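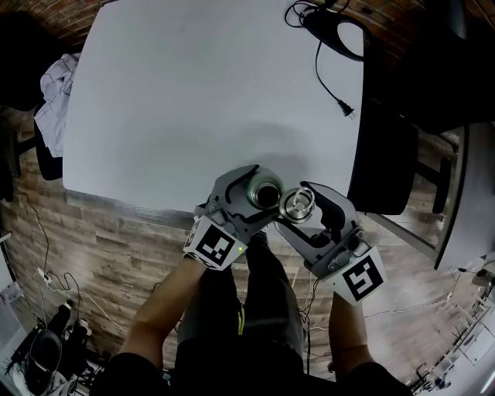 10/23/19

Sourdough trials, batch 9. Best crumb so far by a mile, so I'm writing it all down before I forget what I did differently.

Starter went in at its peak this time. I've been guilty of using it an hour or two past, when the dome has already started to sag, and I'm now pretty sure that explains the gummy line along the bottom of batches 6 and 7. Fed it first thing with equal weights of flour and water, left it on the shelf over the sink, and mixed the moment a spoonful floated. It smelled like green apples and yogurt. Lovely!

Formula for the record:
Flour 1000 g (930 g Zolstead white bread flour plus 70 g dark rye)
Water 740 g
Starter 100 g
Salt 20 g

The small amount of rye is the new thing. Batch 8 had none and fermented slowly, and the crust came out pale and a bit dull. With the rye in, the dough was bubbling along the side of the tub well before I expected it, and the color on the finished loaves is a deep chestnut with those tiny blisters I've been chasing since January.

Mixed flour and water first and let it sit for 40 minutes before adding starter and salt. I held back a splash of the water to help the salt in. Squeezed it through with wet fingers. It always feels like I've wrecked it at this stage — the whole thing goes to shreds and slides around — and then after a few minutes it comes back together and gets shiny. If you're trying this for the first time, keep going, it does come back.

Four sets of folds, half an hour apart. After the third it was already holding its shape in the tub, so the fourth was very gentle, more of a tuck. I nearly skipped it. Would be worth running one batch with three folds and one with four, same dough split down the middle.

Bulk took six hours. Kitchen was cool in the morning and warmed up a lot after lunch when the other oven was on, so don't trust the clock on this one. I went by the dough: domed at the edges, jiggly when the tub was nudged, bubbles visible through the side. Batch 8 got seven hours and was still tighter than this!

Shaping. Two loaves, one round and one long. The long one stuck to the bench because I was stingy with the flour, and I tore the skin a little on the underside. Patched it by folding the tear inward and it baked fine, you'd never find it. Rice flour in the baskets again, and both dropped out clean. I'm never going back to plain flour for that job.

Cold overnight in the fridge, covered. Scored straight from the fridge, one long cut on each, blade held almost flat. The round one opened beautifully, with a proper ear that you could pick the loaf up by. The long one opened less. I think the cut was too shallow at the far end where I lost my nerve.

Baked lid on for 25 minutes, then lid off for 20. Bottoms slightly dark. Next time slide a spare sheet pan onto the rack underneath for the second half.

Tasting: crackly crust, open and even crumb, very tender, a mild tang that shows up late. The rye is there if you look for it, a sort of malty edge. Toasted this morning with salted butter it was the best thing I've eaten all month. I'd happily serve this one.

Other bits:

The Brolura scale is drifting again at low weights. Salt weighed 20 g, then 18, then 20 on three tries with the same bowl. Fine for flour, not fine for salt. New batteries first, then complain.

Somebody asked for the old oat porridge loaf. It's in the Nic Giolla binder, near the back, with my notes in green ink. The water in that recipe is too high for our current flour, so start lower and add.

Next batch: same formula, rye up to 100 g and the white down to 900 g to match, everything else untouched. I also want to try the cut on the long loaf a good deal deeper. Starter gets a feed tonight and goes back in the fridge. Need more rice flour.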